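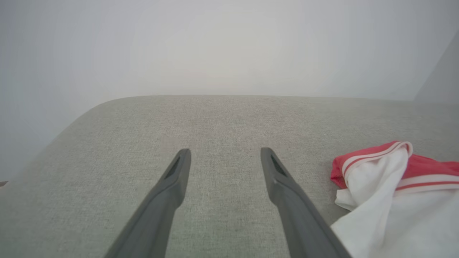

Where Clothes Land: Clutter on Seating in Shared Student Housing

Project report, Household Studies, second year
Group 4

1. Background

Most people we know have a chair that holds clothes. The clothes on it have been worn once or twice, so they don't go back in the wardrobe, and they aren't dirty enough for the wash. Our group wanted to find out how much of this goes on in shared houses, which seats get used for it, and whether a cheap change to the room would cut it down.

The project ran from February and took in two share houses. We call them by their street names, Gollora and Pinero. Gollora is an older weatherboard place with small bedrooms and one big lounge room. Pinero is a newer townhouse with built-in wardrobes in every bedroom. Santosh Goel supervised the project and helped us cut the original plan down to something we could finish.

2. What we counted

A garment was counted if it was on a seat and nobody was wearing it or sitting next to it. Seats included couches, armchairs, desk chairs, dining chairs, ottomans and loose floor cushions. Beds were left out after a long argument. Towels were left out too, as were bags, although a jumper on top of a bag on a chair was counted.

Each garment was put down as folded, draped or bunched. Draped meant it was hanging over a back or arm and could be put on without shaking it out. Bunched meant anything crumpled. We also wrote down the type of seat and whether it was upholstered or hard.

Counts were done at 8 in the morning and 9 at night by one person walking the same route through the house. The residents had agreed to it and were told not to tidy up for us. We think some of them did anyway in the first few days, particularly at Pinero, so the early counts there are probably low.

3. First round

We logged 251 garments over the first round. Bunched was the biggest group, then draped. Folded clothes were rare and were nearly always clean washing waiting to be carried upstairs.

Upholstered seats collected more than hard ones in both houses. We had expected the desk chairs to be worst, but people need those during the day and they get cleared. A soft seat that is nobody's regular spot can keep the same T-shirt for a week. Clothes on upholstery were also more likely to be bunched. On dining chairs they were mostly draped, as there is a back rail to hang them on.

Tops were the most common item at both houses. Hoodies and jumpers went up on cold nights. Socks were hard to count fairly and we ended up treating a pair as one garment, even if the two were on different chairs.

4. The change we made

We wanted something that cost little and needed no drilling, as both houses are rented. We looked at over-door hooks, a free-standing rail and open baskets. The residents at Gollora voted for baskets. Pinero wanted hooks.

The baskets were the Urkholm ones, bought second-hand, one per bedroom and one for the lounge room. The hooks were a Shakya over-door set. They didn't fit over two of the doors at Pinero and we had to pad them with felt so the doors would close.

The only instruction given was that worn-once clothes could go in the basket or on the hook. Nobody was reminded after that.

5. Second round

The second round was the same length as the first, with the same times and the same route. The lounge room at Gollora changed the most. Garments on its seats dropped to 54 for the round, and the couch was clear on most mornings. The bedrooms improved less. One resident filled the basket in two days and went back to using the armchair.

At Pinero the hooks were used for jackets and hoodies and hardly ever for T-shirts. Small tops kept turning up on the seats, mostly bunched, as before.

6. Problems

Two houses is a small sample and they differ in too many ways. The weather warmed up — then turned again — between rounds, which changes what people take off when they come in. We also had two people doing the counting, and they didn't always agree on draped versus bunched. We should have done a practice day together first.

7. What we would do next

Swap the houses over, so that Gollora gets hooks and Pinero gets baskets. Put the basket right beside the worst seat in each room. Ours mostly went near the door, where there was floor space. We would also like to ask residents at the end of each day which clothes they meant to wear again.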